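24 November 2024

Sunday, building quiet, so I'm writing up the jar work before it goes stale.

Shelf task, bench 2. We closed out the jar set: 200 takes, 9 thrown away, mostly for dropped tracking on the left side. Siobhán did 100 of the good ones and the rest are mine. Hands cramp after an hour. The right is worse than the left because the squeeze has to be held the whole time a jar is in the air. Need shorter blocks. Trying 90 minutes on the grippers per person per day from now on, split in two, and a swap at the break.

Went over to Hadberg with Siobhán to talk to the packing room again. Úna Mac Mathúna runs the dry goods shelves there and has been straight with us since August. Her people now spend part of each shift demonstrating, and that part didn't come off their packing numbers until she made a fuss about it. It does now. She also wants the demonstrators paid at the trainer rate. I agree and have said so to Nileck in writing.

What she says has changed so far:
– Restocking is done by fewer hands, and the ones left do more checking.
– The evening people talk less. They used to work in pairs at the shelf and now one of them is in the side room with us.
– Two of the older packers like the gripper work. One younger one hates it and has gone back to the line, no argument made.

She asked whether the arm will handle a jar that's only part full, where the grain slides when you tip it. I said we have takes of it and no result. Left it there.

To do:
– Re-tape the table edges, same marks as before.
– Check the cable on the right gripper. It drags on the forearm on long reaches.
– Ask Nic Giolla about a lower bench.
– Send Úna the draft schedule before she has to ask.
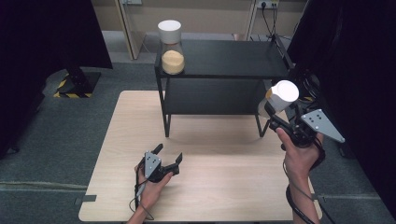 Photo: Irkness shelf task, project notebook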